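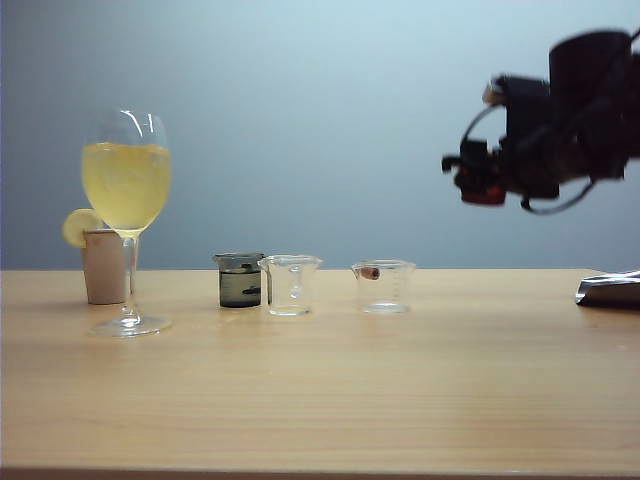 Glassware on the table at Clornlow, with the arm raised. Photo: Clornlow

Tayla Ashby writes the handling rules for robot arms at Clornlow, and she keeps them short. The current set has 19.

"The arm goes up before a hand goes in," she said. "People want to argue about that one. I don't."

Glass has its own section, added in May. Every container gets a written entry, filled or empty. "Clear beakers are hard for a camera," Ashby said. "You write down where they are – you don't trust the picture."

A rule change needs 2 signatures. Hers is one. She would like other labs to publish their rules too. "Ours are free to copy."

400 shares | 2 comments
This site uses cookies. Accept | Settings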